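Skavavora kit trial: progress report, October
Print this page | E-mail this page

Hi all, I promised you a proper update on the Varora gripper kit, so get comfortable. The short version is that I like it more than I thought I would, and I've got one real complaint!

We've spent 284 dollars of the 2,000 you set aside, nearly all of it on spare finger pads and a longer cable (the one in the box barely reaches if your controller sits under the bench, which ours does). Setup took me most of a Thursday. The quick-start sheet is fine up to the part where you register the wrist camera, and then it sends you to a page that doesn't exist. Koivisto, who sold us the kit, sent over the right file the next morning, so no hard feelings there.

Since then it's been pick and place practice with the white test parts. I went after round shapes first because they worried me most, with two plain fingers and a smooth dome that gives them nothing to grab. The blocks and cylinders with the square markers are the easier bunch, or they should be, once the Clavix software stops losing a marker that's turned too far to the side.

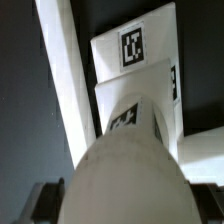
Koivisto's take on the marker business is that we're asking too much of the default settings, and that a marker bending away around a curve should be backed up by a second one on a flat face before the arm commits to anything. They'd also like us to save 2,048 grasps before we touch the force limits.

Fair enough, though that's a lot of grasps and I'd hoped to be fiddling with force by now. I've set up the logging anyway and it runs while I do my e-mail (bliss). What I still want from them is a manual that matches the version we bought, and I'll keep nagging.

Next up: softer pads, then the mixed bin. No extra money needed for either one. If you want to come see it run, mornings are best.

Last updated: October
Contact | Copyright Skavavora | Back to top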